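Teaching a simulated arm to move cans

Skotley's demonstration group does not start with a real arm. Nabila Bennani, who runs it, has her operators log their first hours in a simulated kitchen, driving the arm by remote control with a handheld device that sends position changes at 20 hertz.

"The operator moves a hand, the arm moves a gripper," she said. "The interesting part is the delay between those two things, and what people do to compensate for it."

The task under discussion in March was a narrow one: can handling on a counter, with a kitchen scale, a toaster and a shelf in the work area. Bennani chose it for its geometry. A can is a cylinder with a known axis, it tolerates an approach from any side, and it falls over if the fingers close off center. 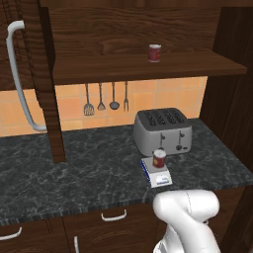
Operators work from two views, a fixed one of the whole counter and a close one near the fingers. Bennani said most new operators stay on the fixed view too long. "They line up the arm from far away and then descend blind. Depth is poor in that view. You can be short of the can and see nothing wrong with it."

Her group writes its sessions to a format called Pindimix, which stores joint positions, gripper commands and the state of every object at each step. A session can be replayed with a different counter finish or different cabinet wood without asking the operator to repeat it. The target for the can task was 400 accepted demonstrations. The group recorded 500 and discarded the rest after review.

"The rejects were mostly slow ones," she said. "A long pause in a demonstration is a problem. The policy learns that standing still near the object is a reasonable thing to do, and then it stands still."

Pauses tend to cluster just before the grasp. Bennani's instruction is to switch to the close view early and keep the hand moving, even if the approach path is less direct.
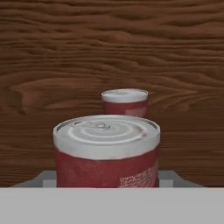 Close view in the simulator: red-labeled cans against the wood panel.

The group compared remote control with hand guiding, in which the operator holds a physical arm and pushes it through the motion. Hand guiding was faster for the 179 trials in that comparison, but Bennani did not adopt it for the can task.

"When you hold the arm, you feel contact and you correct for it with your own wrist. None of that is in the camera data. The recording looks clean and the policy has no idea why the correction happened."

She still uses hand guiding for drawer and door handles, where the path is constrained and the force matters more than the view. Those recordings are made on a bench at Firnalbridge and kept in a separate set.

Asked what she would change, Bennani named the gripper mapping. The current control is open or closed, with no intermediate position. A proportional trigger has been tested and will be used in the next round. "It makes the first day harder for the operator. I can accept that."

Related items
Firnalbridge bench opens for hand-guiding trials
Pindimix: notes on the replay format
Abdel Rahman arm controller, setup and limits

Last updated: 2023-06-29

This site uses cookies to remember your settings. By continuing to browse you accept their use.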